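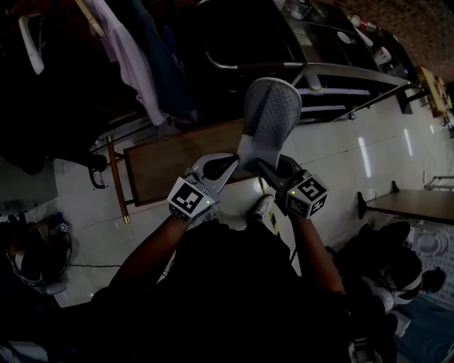
Zapatilla sujeta con las dos pinzas de mano, con la suela hacia arriba. Los cubos de marcadores van montados sobre cada pinza.

Cómo grabar y filtrar demostraciones bimanuales con pinzas de mano

Guía práctica del proyecto Ilo. Actualizada el 29 de agosto de 2022.

En esta página explicamos el procedimiento que seguimos para recoger demostraciones a dos manos sin teleoperar el robot. La persona lleva una pinza en cada mano y una cámara en la cabeza, manipula el objeto y después recuperamos la trayectoria de cada pinza a partir de sus marcadores. El objeto de prueba de esta guía es una zapatilla, pero los pasos sirven igual para ropa doblada o cajas pequeñas.

Damos por hecho que ya tienes las pinzas montadas y la cámara calibrada. Si no es así, empieza por la guía de montaje de Senach, nuestro repositorio de herramientas.

1. Preparar la zona

Elige un suelo despejado en el que puedas moverte un par de pasos en cualquier dirección. Los suelos brillantes se pueden usar, pero los reflejos de las luces del techo quitan contraste a los marcadores cuando el cubo pasa por delante. Haz una grabación corta de prueba y mira si se pierden detecciones siempre en la misma zona. Si se pierden, gira tu posición de trabajo antes de tocar la exposición.

Recoge o aparta los cables. Si hay varias personas grabando a la vez, comprueba que cada equipo usa identificadores de marcador distintos. Dos cubos con el mismo identificador dentro del campo de visión dan saltos en la trayectoria que luego cuesta mucho limpiar.

2. Comprobar las pinzas

Abre y cierra cada pinza hasta el tope tres veces. El programa usa esos topes para fijar la apertura mínima y máxima, así que no lo hagas con un objeto entre los dedos. Después acerca los dos cubos a la cámara y gíralos despacio, de modo que se vean al menos dos caras de cada uno.

Los cubos no deben tener juego. Una holgura pequeña en la base no se nota al grabar, pero aparece como temblor en la orientación y estropea los tramos de agarre.

3. Grabar la demostración

Grabamos a 60 fotogramas por segundo, en episodios de 20 segundos como máximo. Para la zapatilla, la secuencia es esta:

Parte con las dos pinzas abiertas y visibles.
Agarra el talón con la pinza izquierda.
Levanta la zapatilla y cierra la derecha sobre el otro lado.
Gírala hasta que la suela quede hacia arriba y mantenla quieta un momento.
Deshaz el giro, deja la zapatilla en el suelo y abre las pinzas.

Mueve la cabeza lo menos posible durante el giro. Es la parte en la que más se tapan los marcadores, porque el propio objeto se cruza entre la cámara y uno de los cubos. Ayuda mantener los codos algo separados del cuerpo – con los brazos pegados, las muñecas se doblan hacia dentro y esconden las caras útiles.

4. Recuperar las trayectorias

Carga los episodios en Yazdani, el módulo de seguimiento. Para cada fotograma se estima la pose de los dos cubos respecto a la cámara y se calcula la pose relativa entre pinzas. Esta última es la que usamos para entrenar, ya que no depende de cómo se mueva la cabeza.

Los huecos de hasta 3 fotogramas se interpolan. Los más largos se marcan, y si caen dentro de un agarre el episodio se descarta entero. Probamos a recortar solo el hueco y el resultado fue peor: la política aprendía a soltar el talón justo en el punto del corte.

5. Revisar antes de entrenar

De nuestra última tanda de zapatillas quedaron 119 episodios válidos. Con ellos entrenamos la política Pronwood, que recibe la imagen y la pose relativa y predice el siguiente tramo de movimiento de ambas pinzas. El agarre inicial sale bien con zapatillas parecidas a las de la tanda. El giro sigue fallando cuando el talón es muy blando – la pinza izquierda lo aplasta y la suela queda inclinada.

Antes de lanzar un entrenamiento, reproduce unos cuantos episodios con las poses superpuestas al vídeo. Fíjate en los ejes durante el giro. Si uno se invierte de golpe, hay una ambigüedad de cara en el marcador y debes volver a procesar ese episodio con la opción de continuidad activada.

Problemas frecuentes

La apertura aparece siempre a medias: repite el paso 2 con las pinzas vacías.

Las dos pinzas salen intercambiadas: revisa la asignación de identificadores en el archivo de configuración. No hace falta volver a grabar.

La trayectoria vibra con la pinza quieta: aprieta la base del cubo y, si continúa, repite la calibración de la cámara.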